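*Workshop tips, 1 April 2020*

# Trying out hand-held grippers at home

In March I compared two hand-held grippers, one from Griro and one from Stevent, for recording housework tasks. I am not an expert in everything, but these notes may save you an evening.

**Before you start**

- Tighten every screw on the gripper body. After 12 grasps in a row, the Griro had one loose already.
- Wipe the lens with a dry cloth. A fingerprint makes all the recording milky.
- Write down which prongs are mounted. I forgot it once and had to repeat 80 takes.

**Choosing the cloth**

Begin with a tea towel, then a T-shirt, and only then knitwear. Thin cotton slides between the prongs if you close too slowly. Thick knit is easy to catch but difficult to let go, and ribbed edges hang on the corners of the prongs. For this the Stevent was better, its tips are more rounded. With the Griro I put a strip of Zapata fabric tape on each tip and it helped for up to 7 hours of work.

**Height and surface**

A table is comfortable for the back but it is too kind to the gripper. On a soft bed the prongs sink in and take the duvet together with the garment. Birgit Görtz, who lent me the Stevent, advised me to come in nearly flat and to lift the wrist first — this is good advice, only my wrist was tired after a while. 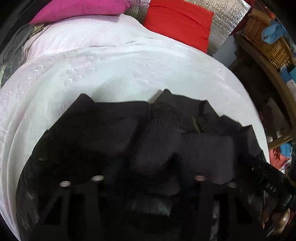
Dark clothes need more light than you expect. The camera sees one black lump and you cannot find the fold later when you look through the takes. I put my Divholm floor lamp on the side, low, so that the ribs of the knit throw small shadows. A ceiling lamp alone was worse with both grippers.

Buckles, zips and buttons should be turned away from the prongs. Metal scratches the tips, and a scratched tip pulls threads out of the next jumper.

Keep the strap snug but leave place for one finger under it.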